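Chapter 9
Can It Tidy My Desk Yet?

Every January I ask my students to name the one chore they'd hand over to a machine, and every January somebody says "all of them." Fair enough! I'd say the same (I have 2 kids and a desk I can't see). But chores that feel like nothing to us - putting a pen back in its cup, say - ask a lot of a pair of mechanical hands. You have to find the pen, grab it so it won't twist, and line it up with an opening not much wider than your fist.

So can they do it yet? My answer is "sometimes, slowly," and I'll spend the next 6 sections on that "sometimes." 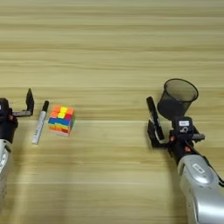
We'll start with grasping.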